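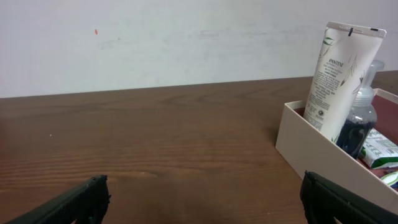
Mio Sakai's view is that the hardest part of the job was never the picking up. It was getting people to agree on where things should be put down in the first place, and that took from spring until December.

Sakai runs the mixed-goods section at Tamonetti, a contract packer handling toiletries and small household items. The work is returns and repacking: a box comes to the table with tubes, bottles and wrapped bars in it, and the contents have to be taken out, checked, and placed either in a new box or in the reject tray. Until last year this was done by hand at every table. Now part of it is done by arms running Skutodeck, a control package with a wrist camera and a two-finger gripper. Ngọc Tô looks after the cells. She came to the job from the packing tables, where she worked for several years, and the two of them spoke to us in the small office above the floor.

There are 14 people in the section, the same number as before the arms were brought in. What they do has changed a good deal. "On paper the job title is still packer," says Sakai. "If you look at what the hours go on, it's setting out, watching, clearing faults and checking. Packing by hand is what's left over after that."

We asked what the arms are given to do. Tô divides the goods into three groups. Rigid items with straight sides are the easy ones. Tubes come next. They are soft in the body and flat at the crimped end, and the grip depends on which way up they are standing.

"A tube on its cap gives you the flat end at the top," she says. "You can close on that and lift straight up. The trouble is that it leans, and the arm has to match the lean. If it comes down square on a leaning tube it pushes one side of the crimp and the tube goes over inside the box."

The third group is anything see-through. Clear plastic is difficult for the wrist camera, and a clear pump head on a dark bottle is worse than a bottle that is clear all the way down. According to Tô the software tends to find the liquid and miss the top. It then plans a path that goes through the nozzle. The present rule is that pump bottles behind another item are left until the item in front has been removed, and if the pump still cannot be found after two looks, the arm stops and calls for a person.

Calls are the figure that both of them watch. Over the first full month the section logged 1592 calls across all cells. Sakai had expected the number to be high and had planned staffing on that basis, but the spread was a surprise. "I'd assumed they would come evenly through the shift. They came in clumps. You'd have a quiet hour and then one bad pallet, and three cells asking for help at once. A person can only be at one table."

The cause of the clumps was found in the way boxes were being set out. Packers on the old process stood a box wherever it was handy, usually close to the body and towards whichever hand they used. For the arm, a box near the side of the table means that part of the contents may be outside what the camera can take in from its starting position. It has to move and look again, and each extra look adds time and another chance to get something wrong. Tô asked for marks on the tables. The packers did not want marks.

"I understood it," she says. "I'd have said the same. You've done a job for years and you have your own way of laying the table, and it works, and then somebody puts tape down and tells you the box goes there. It feels like you're being set up for the machine's comfort."

Sakai describes the talks that followed as slow. The first proposal was a full outline on each table, which was dropped. The second was a stop fixed to one side, and this was dropped too after people knocked their wrists on it. What is in use now is a zone which the software checks before it starts. If the box is within the zone, the cell runs. If it is outside, the arm takes a second look from a different height and carries on more slowly. Nobody is told off for a box outside the zone, and the position is not recorded against a name. Sakai says that last point was the condition on which the packers agreed, and she put it in writing.

Wood tables caused a separate problem. The section kept its old ones when the cells went in, partly on cost. Varnish gives a sheen under the overhead lights, and strong grain puts long dark lines across the surface, and the early version of the software would at times read one of those lines as the edge of an object. Tô had asked for matt grey tops, as used at the Dedlow site. The request was turned down and the software was retrained on pictures of the brown tables. She now thinks this was the better result, though she would not have said so at the time. "At Dedlow they have the grey tops and it all runs nicely, and then a top gets scratched and they have a week of false stops. Ours has seen every kind of mark by now. Scuffs on the wall, crumbs, whatever is there. It mostly ignores them."

She is more critical of the gripper. The fingers are black with fine ridges on the gripping face, and the ridges hold well on card and firm plastic. On paper-wrapped bars they can leave a faint pattern if the force is set too high. A bar with a marked wrapper cannot go out as new, so the section lost a quantity of sound stock before the setting was changed. The present limit for wrapped goods is lower, and slips have gone up a little as a result. "You choose which fault you want," says Tô. "A slip costs a few seconds. A marked wrapper costs the bar."

The target for the section is 2000 items a shift through the cells. It has been met, though not on every shift, and Sakai does not expect it to be met during weeks when the share of pump bottles is high. She would prefer a target that took the mix into account and has asked for one. The answer she got was that one number is easier to report.

At present 75 per cent of items go through without anyone touching them between the box and the tray. The rest need help of some kind. Often this means turning an item that is lying flat, or moving a small round lid or pot that has slid under something larger. Flat packets at the bottom of a box are the most common single reason for a call. The fingers need room on both sides, and there is none when a packet is lying against the wall of the box with other goods on top.

On what has changed for the people, the two give rather different accounts. Sakai points to the physical side first. Reports of sore wrists have fallen, and she has been able to end the rule that nobody did more than half a shift on repacking. Two packers who had asked to leave the section have stayed. Training now takes longer, as a new starter has to learn the hand process and the cell.

Tô talks about attention. "When you pack by hand your mind can go where it likes. Your hands know it. Watching a cell, you can't do that, and there's also nothing to do. For ten minutes it needs you not at all and then it needs you straight away. Some people are fine with that. I found it tiring, and I was one of the people who wanted it."

After several complaints on the same lines, the rota was altered. Each person now has a spell on the cells followed by a spell at a hand table, and the hand tables take the goods the arms are worst at. This was meant to be for a trial period. It has not been ended, and Sakai says she has no plan to end it, although it keeps some tables on hand work that could in principle be changed over.

There was also the matter of pay. Packers who can clear a fault on a cell now receive a higher grade, and all but two have passed the test for it. The test is practical. A cell is stopped with an item half gripped, and the person has to make it safe, free the item, check it for damage and restart. Tô wrote the test and says the checking step is where people fail. They free the item, see that it looks sound from the front, and put it in the tray without turning it over.

We asked both of them what they would do differently. Sakai would have brought the packers in before the tables were picked for conversion. The tables were chosen from a floor plan, and one of them turned out to be the place where people left part-checked boxes between shifts. No one had written that down anywhere. The cell at that table spent its first mornings trying to unpack boxes that had already been half done.

Tô would have kept a better record of the early faults. Notes from the first weeks are on loose sheets, in several hands, and some give only the time and the word "tube". She has been through them since and can place most, but not all, against the software logs.

A new set of fingers is due for testing in the Noguchi building, softer at the tip and narrower, intended for packets lying flat. Tô has asked for the trial boxes to be filled by the packers themselves, on a normal shift, with whatever comes off the pallet. Sakai has agreed to this and is waiting for a start date.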